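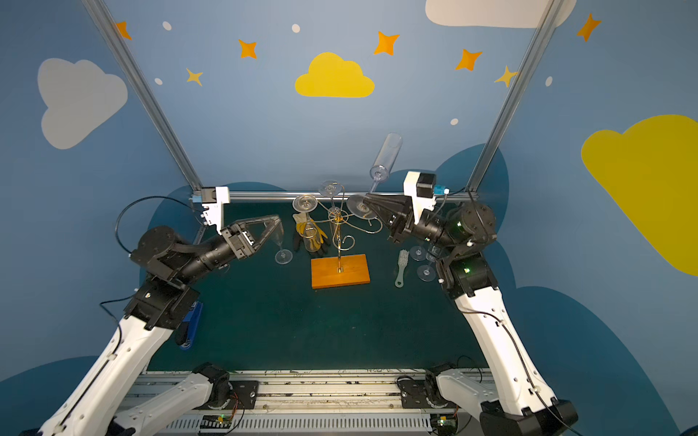 I moved the blog off its old host in September, and the part that took longest was the redirects. The export itself ran in 18 minutes. Most of what follows is for my own reference, as I will have forgotten all of it by the next move.

The old site ran on Quartey, which puts the year and month in every post address. The new one runs on Predeseck, which uses only the title. Every inbound link from the past several years therefore pointed at a page that no longer existed. Predeseck accepts a plain text redirect file, one rule per line, old path on the left and new path on the right. It reads the file from top to bottom and stops at the first match.

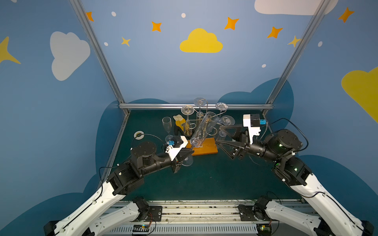 Order matters for that reason. I had put the general rule first, the one that strips the date and keeps the title, and it swallowed every special case under it. Two posts shared a title, so both old addresses landed on the same page. Moving the specific rules to the top fixed it.

Trailing slashes were the second problem. Quartey served a page with or without the slash. Predeseck treats them as separate paths, and the pattern has to end with an optional slash or half the links fail. The manual covers this in a footnote to the section on feeds, where I was not looking.

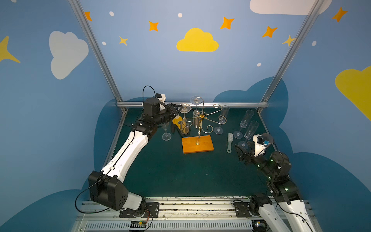
Should the redirects be permanent or temporary? Start with temporary (302) while testing, then switch to permanent (301) once the rules are stable, as browsers can cache a permanent redirect for a long time and a wrong one is tedious to clear.

I did this in the wrong sequence and spent Tuesday evening debugging a rule I had already corrected. A private window showed the right page. My normal browser kept serving the old answer until I cleared its cache.

Ayuba Odoi wrote to say that the feed had gone blank in his reader. The feed path had changed too, and some readers do not follow redirects on feeds – his was one. I now serve a copy of the feed at the old path, generated at build time.

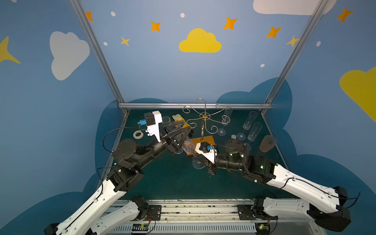
*Two arms and a clear plastic cup on its side.*

Remaining work: three old addresses still return a 404, all of them with accented characters in the title. Quartey encoded those one way and Predeseck decodes them another. I will write those rules by hand. The domain stays registered at Grokia for now, and the DNS records did not need to change apart from the one pointing at the host.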